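Kit corner: a morning with the Clistero three-arm bench

I've been promising you a kit review since last July, and after two write-ups that were mostly me grumbling about cables, I finally have something I enjoyed. So, the Clistero bench. Pristeten, who sell it over here, do a demo service where you can book a session and poke at the thing for as long as your patience holds, and I went along with a notebook and a very long list of questions from the inbox (thank you, and sorry to the person who asked about knitting).

What you get for your money is a table with robot arms fixed to it, the rails they sit on, grippers, the little cameras, a computer to run it all and a software package called Totel. You can buy the lot, or you can hire it by the month with somebody on the phone when it sulks. The arms are the sort that people steer by hand to show the robot what to do, and the software then learns from the recordings. Lots of you already do this with home-built arms and know how much of your life goes on getting the wretched things to agree with each other about where the table is. Clistero's pitch is that they've done that bit for you.

The demo job is shelf stocking with cereal. Small boxes, a low shelf, put the boxes on the shelf in rows of the same kind. Sounds like nothing! I had a go at something like it on my own two arms before Christmas and I squashed more cardboard than I shelved. Light boxes slide when you nudge them, they tip over if you let go a hair too early, and the shiny printing plays havoc with cheap cameras.

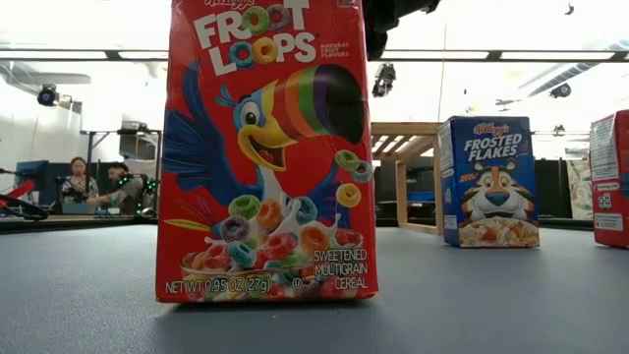 Froot Loops and Frosted Flakes, ready for the bench.

They use the little single-serving packs, which I thought was a bit of a cheat until I tried it. The one I had my eye on was 27g according to the front, and there's so little weight in a pack like that that the gripper hardly knows it has hold of anything. You can see creases along the edges of it too. I was glad of those, as I'm always suspicious of a demo where every object is fresh out of the wrapper. Real boxes get bashed, and I'd like to know how a robot copes with a slightly saggy one.

Setting up first. Pristeten say a trained person can have the bench going in 93 minutes from the pallet, which is such an odd number that I'm inclined to believe they timed it. I can't vouch for it as mine was already built when I got there. What I did do was shut the whole system down and start it again from cold, and it came back without any fuss and without asking me to wave a printed pattern in front of anything. At home that alone would save me an evening a week.

Steering took me longer to get used to. You have a pair of handles, and the arms follow what your hands do with a small lag that I noticed for the first ten minutes and then forgot. There's a setting in Totel for how much your movements are scaled down, and my advice is to turn it well down before you start, further than feels sensible. I left it at the standard setting and swept a row of boxes clean off the shelf on my second try. The nice chap on the controls next to me didn't laugh, or at least not loudly.

After that I got into a rhythm. Reach, pinch, lift, turn the wrist, lower, let go, back off slowly. It's the backing off that gets you. If one finger is still touching the card when you move away, the box comes with you for a moment and then flops over, and of course it takes its neighbour with it.

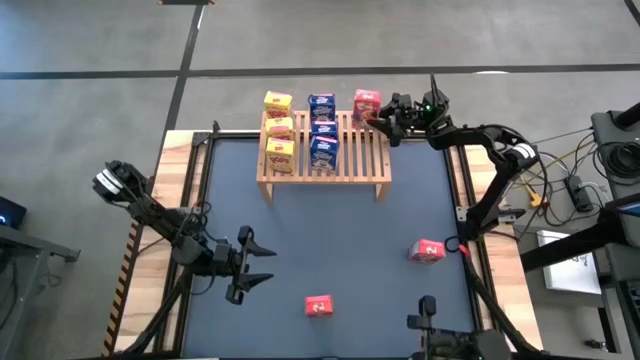

The rows are what make this a decent test, I think. Putting one box down on a bare bit of shelf is easy enough, but by the time you're adding the third of a kind you're working in a gap with a tidy row on one side that you'd very much like to keep tidy. You start planning which one to place first. I found I was doing the far end and working towards myself, exactly as I do when I'm filling a cupboard, and when I looked through the recordings made by other visitors most of them had done it that way as well.

Recordings, then. Totel saves every attempt as a separate clip with all the camera views lined up, and you can mark each one good, bad or meh (the button does say "partial", but we all know). The demo library had 2,453 clips in it when I looked, and I scrolled through far too many of them. Searching is quick. You can pull up only the failures, or only the clips made with one particular arm, and play them side by side. My one moan is that the labels can't be changed in a batch. If you decide on reflection that a whole session was rubbish, you're clicking through them one at a time, and I can feel my wrist aching at the thought.

Teaching a new job from scratch is where the price starts to make sense or doesn't. Pristeten suggest 200 good clips for a simple pick and place, and more if you want it to cope with boxes lying at odd angles. I managed 30 before lunch, and I'd call perhaps two thirds of those good if I was feeling kind to myself. So for one person, on their own, with tea breaks, you should set aside several days per task. With two people swapping over it would go faster, and your shoulders would thank you.
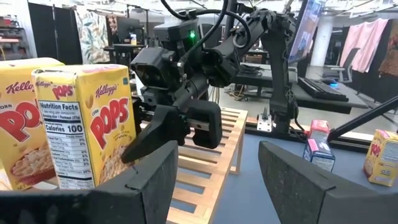
The wrist cameras are the part I'd pay extra for, and you don't have to, they come as standard. On my own rig I've only ever had the one camera up on a pole, and half the time my own gripper is in the way at the very moment I need to see what it's doing. From the wrist you get both fingers at the bottom of the picture and everything you're about to touch laid out beyond them. It's sharp enough to read the packets as well: on the Corn Pops I could make out the "Calories 100" line on the side panel, which is a good deal more detail than you need to pick up a box but might matter if you were sorting things by label. It also tells you which way round a box has been turned, side on or face on, and that's just what you want to know before you close the fingers.

What didn't I like? The cables, sorry, I know, every time. They loop over the upper parts of the arms and I kept worrying about catching one on a big reach. I never did, but I'd want to see them after a year of use. The fingers are on the chunky side for small packets, and Clistero do a slimmer pair made by Partanen that I wasn't able to try, so if anybody has a set please write in. And the manual is dreadful. It's clearly been put together from several older manuals and there's a chapter on a foot pedal that doesn't come in the box. The phone help was lovely, mind you, and knew about the pedal.

You also need more floor than you think. The table itself is manageable but then there's the desk for the computer, somewhere to stand or sit while you steer, and enough room to get round the back when something has come unplugged. My garage would do it if the bikes went elsewhere, and I've been told that the bikes are not going elsewhere.

Would I buy one? For myself, no, I like tinkering too much and I haven't got that kind of money. For a college or a small workshop that wants to be recording by the end of the week, I'd hire first, for two months at least, and make sure the scaling thing gets sorted on day one. If you've already got arms that behave, ask Pristeten whether they'll do Totel by itself. They wouldn't give me a price but they didn't say no either.

Demo sessions are free and you book through Pristeten direct. Take flat shoes and something to eat, there's nothing nearby but a tyre place. Next time I'll be going through your letters about battery packs, of which there are a great many, so if yours is still in drafts you might want to keep it short!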